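동네 책상은 어떻게 쓰이고 있을까: 하크스테드 공유 작업실의 자리 배치와 이용 습관 조사
작성: Sheila Naylor, Cyril Lightfoot, Shafiq Weerasinghe
지도: Keith Goodall 선생님
제출일: 2019-01-30

1. 조사를 시작하게 된 이야기

저희 모둠이 처음부터 책상을 조사하려고 했던 것은 아닙니다. 원래 주제는 하크스테드(Harkstead) 도서관의 대출 기록이었는데, 자료를 받으려면 허가가 필요했고 그 허가를 기다리는 동안 날마다 도서관 옆 공유 작업실에 모여 앉아 있게 되었습니다. 그런데 매일 같은 곳에 앉아 있다 보니 이상하게도 사람들이 늘 앉는 자리만 찾는다는 것이 눈에 들어왔습니다. 창가 긴 책상은 문을 열자마자 차는데 안쪽의 네모난 책상은 저녁까지 비어 있는 날이 많았습니다. 셰일라가 "차라리 이걸 조사하면 안 될까?" 하고 말을 꺼냈고, 굿올 선생님께서도 흔쾌히 좋다고 해 주셔서 주제를 바꾸게 되었습니다. (대출 기록 허가는 주제를 바꾼 다음 날 나왔습니다.)

2. 알아보고 싶었던 것

가장 궁금했던 것은 사람들이 무엇을 보고 자리를 고르는가 하는 점이었습니다. 처음에는 당연히 햇빛과 콘센트일 거라고 생각했고, 시릴은 의자가 편한지가 제일 중요하다고 끝까지 주장했습니다. 또 하나는 책상의 방향이었습니다. 같은 크기의 책상이라도 벽과 나란히 놓인 것과 비스듬하게 돌려놓은 것은 앉았을 때 느낌이 꽤 다른데, 이것이 실제 선택에도 영향을 주는지 확인해 보고 싶었습니다.

3. 조사 방법

설문지를 만들어 작업실 이용자에게 나누어 드렸고, 모두 86명이 답해 주셨습니다. 바쁘신 중에도 뒷면까지 빼곡하게 적어 주신 분들이 계셔서 읽는 내내 감사한 마음이었습니다. 설문만으로는 부족한 것 같아 그중 11명과는 따로 이야기를 나누었고, 자리를 옮긴 적이 있는지, 옮겼다면 왜 옮겼는지를 여쭈어보았습니다.

관찰은 네 구역으로 나누어 했습니다. 창가, 입구 쪽, 가운데, 안쪽 벽 앞입니다. 관찰표는 샤피크가 만들었는데 첫 번째 표는 칸이 너무 좁아서 글씨를 알아볼 수가 없었고, 두 번째 표부터 제대로 쓸 수 있었습니다. 그래서 첫날 기록은 분석에서 뺐습니다.

4. 조사 결과

4.1 빛과 콘센트
창가를 좋아하는 분이 많을 것이라는 예상은 대체로 맞았습니다. 다만 오후가 되면 화면에 빛이 비쳐서 불편하다는 의견도 자주 나왔고, 노트북을 쓰는 분들은 점심 이후에 가운데로 옮기는 경향이 있었습니다. 콘센트는 생각보다 덜 중요했습니다. 면담에서 만난 브래들리 러드(Bradley Rudd) 씨는 집에서 충전을 다 해 오기 때문에 콘센트 자리는 급한 사람에게 남겨 둔다고 하셨습니다.

4.2 등 뒤의 공간
저희가 전혀 생각하지 못했던 대답이 여기에서 나왔습니다. 등 뒤로 사람이 지나다니는 자리는 아무리 밝아도 오래 앉아 있기 어렵다는 것입니다. 입구 쪽 책상은 잠깐 앉았다 가는 분이 대부분이었고, 외투도 벗지 않은 채 편지 한 장만 쓰고 일어나시는 분도 보았습니다. 반대로 벽을 등진 자리는 조금 어두워도 한번 앉으면 오래 머무르셨습니다.

4.3 소리
소리에 대해서는 의견이 나뉘었습니다. 커피 기계 소리가 들려야 집중이 된다는 분도 계시고, 종이 넘기는 소리도 신경 쓰인다는 분도 계셨습니다. 저희 셋도 의견이 갈려서 이 부분을 정리하는 데 시간이 제일 오래 걸렸습니다.

4.4 책상의 방향
비스듬히 놓인 책상은 처음 오신 분들이 잘 고르지 않았습니다. 어느 쪽이 앞인지 헷갈린다는 말씀도 있었고, 옆으로 지나가다가 모서리에 부딪힐 것 같다는 말씀도 있었습니다. 그런데 몇 번 앉아 본 분들은 오히려 맞은편 사람과 눈이 마주치지 않아서 좋다고 하셨습니다. 바닥을 기준으로 상판이 얼마나 돌아가 있는지는 서 있을 때보다 위에서 내려다볼 때 훨씬 분명하게 드러나기 때문에, 저희도 배치도를 모두 위에서 본 모양으로 그렸습니다. 회색 콘크리트 바닥에 밝은 주황빛 갈색 상판이 놓이면 곧은 가장자리가 또렷해서 기울어진 방향을 알아보기가 쉽습니다.

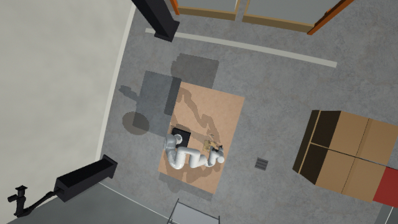

5. 제안

조사 결과를 바탕으로 작업실에 두 가지를 제안드리고 싶습니다. 하나는 입구 쪽 책상 뒤에 낮은 책장을 두어 지나다니는 길과 앉는 자리를 나누는 것입니다. 다른 하나는 안쪽의 네모난 책상을 조금 돌려놓고, 2월 한 달 동안 이용하시는 분들의 반응을 들어 보는 것입니다. 책상을 새로 살 필요가 없으니 부담도 크지 않을 것 같습니다.

6. 아쉬웠던 점

관찰한 기간이 모두 겨울이었다는 점이 가장 아쉽습니다. 여름이라면 창가 자리의 인기가 전혀 달랐을지도 모릅니다. 또 설문에 나이를 묻는 칸을 넣지 않아서, 학생과 어른의 선택이 다른지는 비교할 수 없었습니다. 이 칸은 셰일라가 넣자고 했는데 나머지 두 사람이 실례가 될까 봐 뺐던 것이라, 지금은 둘 다 미안해하고 있습니다.

시릴의 의자 이야기도 적어 두어야겠습니다. 작업실 의자는 모두 같은 종류여서 애초에 비교할 수가 없었습니다. 시릴은 의자가 다른 곳에서 꼭 다시 조사하겠다고 합니다.

7. 고마운 분들

설문에 답해 주신 모든 분들, 면담에 시간을 내 주신 분들, 그리고 초고를 세 번이나 읽고 빨간 펜으로 꼼꼼히 고쳐 주신 굿올 선생님께 진심으로 감사드립니다. 설문지 원본과 관찰표는 교실 뒤편 파일함에 넣어 두었으니 필요하신 분은 편하게 꺼내 보시고, 보신 뒤에는 순서대로 다시 꽂아 주시면 좋겠습니다.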